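Kanness Sorting Trial: progress report to the Gittins Fund
Period ending December

The trial covers the small parts returns bench at our Bulivport depot. Returned fittings come in mixed and are sorted by hand into bins before going back on the shelf. In this period staff sorted 1,801 items while we logged times and errors, against a plan of 2,000. The shortfall was caused by a late delivery from Indidport.

Four people share the bench. Before the trial each did a full shift of sorting, and sore wrists were the most common complaint. They now rotate every two hours, with the rest of the shift spent on inspection and relabelling. Mayuree Chaimongkol has rewritten the duty sheets and runs a short meeting each Wednesday where staff can raise problems. Two asked for more training on inspection, and this has been booked. No hours have been cut, and the agreement with staff says none will be during the trial.

Eifion Bevan is building the practice setup. We chose a small arm with printed parts so that bench staff can learn to set it up and repair it themselves. Nearly 500 of the 700 practice runs are done, all with single blocks and one box. Mixed parts have not been tried yet. 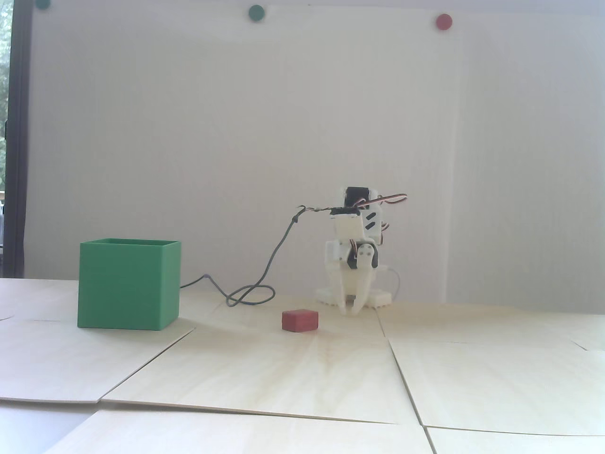 Practice setup with the two-fingered gripper, red block and green box.

Spending is within budget, apart from spare servos, which cost more than we allowed. We ask to move the unspent travel money across to cover them.

Next period we will start runs with real fittings — washers first, then brackets — and repeat the staff survey.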